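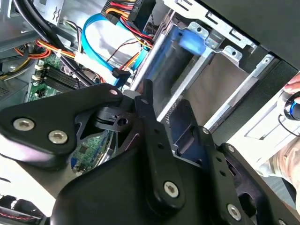
The gripper above an open desktop case, with the drive cage behind it.

Open day at Clirker, Grakanthorpe

The invitation from Clirker promised "an afternoon inside the disassembly stack," and I went expecting slides. There were slides. Hongmei Shen, who runs the planning side, got through them at a speed I can only call considerate, and then we were let into the lab, six of us at a time, to see software attempt to take a computer apart.

The hardware is off the shelf and they'd like you to stop asking about it. What Clirker sells, or will sell once the pricing page stops saying "soon," is Susora, a control layer that sits between a task planner and whatever arm you happen to own. The planner is called Gbeho. It keeps a graph of what is attached to what and in which order things might reasonably come off, and it revises that graph every time the perception node changes its mind. The perception node changes its mind a lot. A black cable over another black cable is apparently one object until one of them moves.

Alper Oral walked us through the log viewer, and for me it was worth the train fare. Every decision is written out in plain words with a confidence next to it, so you can scroll back and find the moment the system became sure that a shadow was a bracket. He had saved a run from July with 26 replans in it. He was fonder of that run than of the good ones.

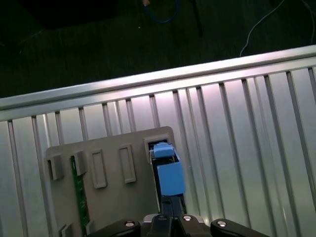 Blue latch, gray plate, ribbed panel.

The insertion and removal work is done against a test plate, and there the talk turned to contact. Vision gets you near a part, and after that Susora hands over to a compliance controller that listens to forces and pretends the camera was only ever a suggestion. Somebody asked how the handover threshold was chosen. Kwadwo Nyarko said it was tuned, in the voice people use when they mean it was guessed and then left alone. To his credit he then opened the config file and showed us the comment above it, which reads "do not touch, ask Kwadwo."

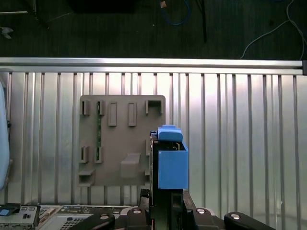

A blue box in the gripper, beside the clips and bosses of the test plate.

A held part brings its own trouble, because it hides the thing you were looking at. Gbeho deals with this by remembering. It keeps the last good pose for anything out of view and lets the uncertainty grow until some action would be rash, at which point it asks to look again. With the default settings it asks to look again over 2 times a minute, like a nervous driver with a parking sensor. You can turn this down. Howard Fairclough, who was in my group and builds packaging lines for a living, wanted to know what happens when you turn it down too far. There was a pause, and we moved on to cables.

Cables are the unsolved part, and they say so. Gbeho treats a wire bundle as a fuzzy volume with a penalty for going through it, so approach paths swing around in big polite curves that a person with a screwdriver wouldn't bother with.

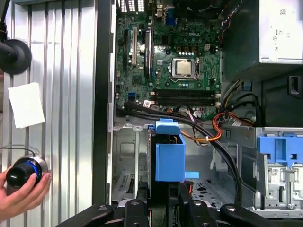 Kobina Amegashie is working on a model that predicts where a bundle will go when pushed, and he showed two plots of it. The first was very good. The second was labeled "other cases." He would like more data and a faster simulator, and he would settle for the simulator. At present a cable rollout takes long enough that the planner does its thinking first and consults the model afterward, mostly for moral support.

A few practical notes for anyone going to the next one. The tooling demo is the part to queue for, especially the replay tool, where you can edit the graph by hand and watch Gbeho plan from your version of reality. I told it a drive was already loose and it believed me instantly. Documentation exists for Susora, and for Gbeho there is Hongmei. The coffee is on the other floor, through two doors that both need a badge, so bring your own or make friends with Alper.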